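Garkerano – conjunto de datos de tareas domésticas con dos brazos
Versión del 24 August 2023
Mantenimiento: Edin Papadopoulos

Contenido
964 episodios de manipulación sobre mesa; 874 para entrenamiento y el resto para validación. La tarea incluida es conectar y ordenar teléfonos con sus cables de carga.

¿Pueden ya las máquinas con esto?
A medias. Sujetar un teléfono es asequible. Enchufar un USB-C sigue siendo difícil – el conector es pequeño y el cable se dobla. No recomendamos usar estos datos para afirmar que la tarea está resuelta.

Tarea «carga de teléfonos»

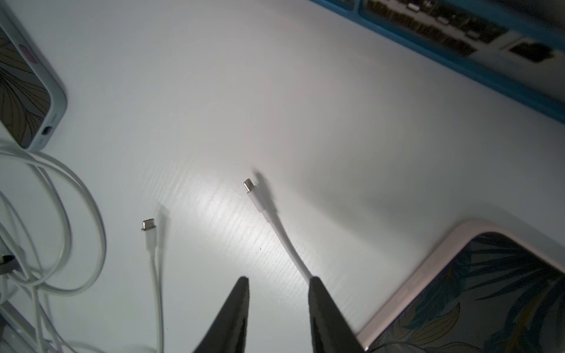
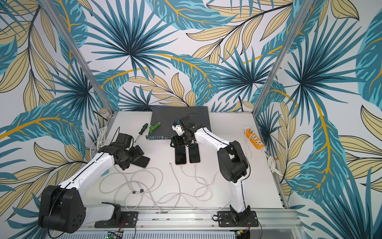
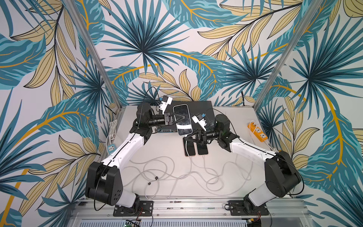
Teléfonos y cables blancos sobre la mesa de trabajo.

Los episodios fallidos se conservan y llevan la etiqueta «fallo». Quien solo quiera los correctos puede filtrarlos con el campo resultado.

Limitaciones
Un solo puesto, una sola iluminación. No hay datos de fuerza.

Dudas y errores: abrir una incidencia en el repositorio Zisemau.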